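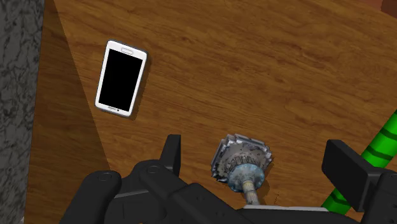
Bridget Oyler
Group bookings and ferry connections, Ulham Overland Travel Club

Re: Re: [overland] Sirkport by train and boat, luggage + the change at Lernberg

Sorry for the slow answer, been on trains. Replying to the list and not just to you as several people have asked me the same things off list. Your message is quoted in bits below, my answers under each.

> Hello all. We are down for the December trip to Sirkport and have
> never done it overland before, always flown. I've read the sheet
> twice and am still confused about Lernberg. The timetable shows us
> getting in at 17.40 and the boat train leaving at 17.55. Is that
> really long enough with cases? And what happens if the first train
> is late?

15 minutes, yes. It is enough if you know where you're going. Train from Ulham comes in on the low level, boat train goes from the upper level, far end. There's a lift but it is slow and everyone with a pushchair wants it. Use the ramp, which starts by the ticket office and comes out nearly opposite the boat train. Sit towards the front out of Ulham and you'll be at the bottom of the ramp when the doors open.

If the first train is late: the boat train is held for a bit if the guard knows there are through passengers. So tell the guard. Do it before Lernberg, not as you're pulling in. If it can't be held there's a later one that still makes the boat but you lose your dinner time, you'll be going straight up the gangway. I've done this trip a lot of times and missed the boat itself once, and that was fog, and the boat didn't go either.

Important, you need to be on ONE through ticket for any of that to count. People who've bought the two legs separately because it looked cheaper are on their own if it goes wrong. Please check. If it says Ulham - Sirkport Harbour at the top you are fine. If you have two bits of paper with Lernberg on both, email me and I'll see if it can be swopped, there may be a small charge.

> Second thing is luggage. The sheet says "reasonable" which could mean
> anything. We have a large case each plus a folding wheelchair for my
> mother. Does the wheelchair count?

Wheelchair doesn't count, never has. Needs to be mentioned on the booking though so they send someone to meet you at the harbour end. I'll add it to yours, just confirm whether she can manage steps. The steps onto the boat train are steep, steeper than they look, and there's a portable ramp but it has to be asked for.

Cases: what you can lift yourself is the real rule. On the boat you can leave the big ones on the racks on the car deck and only take a night bag up. Do this. The cabins are tiny and once the bunks are down there is no floor. Car deck is locked once we sail so anything you want overnight (medicines, glasses, chargers, toothbrush) has to come up with you. Every year someone leaves their tablets down there and has a miserable evening arguing with the desk.

> Third, cabins. Is it worth paying for an outside one in December? And
> is there anything to eat on board or should we bring our own?

Outside cabin in December, I wouldn't bother. Dark when you sail, dark when you wake up. Inside ones are quieter if you get away from the engine end. Ask for an odd number if you're offered the choice, the even side has the lift shaft behind it on that boat. For your mother the adapted cabin is much better, proper wide door and a seat in the shower, same price as a normal inside. There's only a couple and they do go.

Food: restaurant closes earlier than you'd think. Last orders is 20.30 and they mean it. After that it's the cafe, soup, rolls, chips, perfectly ok. Breakfast starts at 6.00 and there's a queue by ten past. We've bought the breakfast for the whole group so don't pay again, show the card that's in with your tickets.

> Last one, sorry. Once we are at Sirkport how do we get to the hotel?
> The website for the coach people seems to be down.

Their site's been down on and off since the autumn. We are using Luangrath coaches from the harbour again, they're booked, you don't need to do anything. Coach waits on the left as you come out of the terminal, past the taxis. It's route 94 on the front if they send the ordinary service bus and just "Private" if they send the coach, could be either. Both stop outside the hotel. The bus has a low floor so actually better for the wheelchair, will ask them.

If you're making your own way, the tram stop is 500 metres from the terminal, flat all the way but exposed, and miserable in a wind. Exact change or card. They don't take notes.

Now some bits for everyone while I'm here:

- Balances. There are 5 bookings still unpaid. You know who you are I think, I've written to all of you. Need it in before the end of the month or the cabins go back.

- Names on the ferry booking must match passports. No nicknames please. Had two come through with the short form and it's a pain to change after the list goes in.

- Return journey is the same in reverse but the wait at Lernberg is well over an hour, so time for a proper meal. The place in the station is fine and lets you keep your bags by the table. The one across the square is nicer but does not.

- Seasickness. It can be rough round the headland for the first hour, then settles. If you know you're bad take something BEFORE we leave Lernberg, it's no use once you feel ill. Midships, low down, lie flat.

- Somebody asked about bikes. Boat yes, boat train no. So in practise no, unless you ride from Lernberg to the harbour, which people do in summer.

Tickets go in the post next week, the paper ones. Do check them when they come and shout straight away if anything's wrong, easier to fix now than on the platform.

Think that's everything. If I've missed a question send it again, to the list please, as my own inbox is a mess at the moment. Off to catch the 16.20.

Bridget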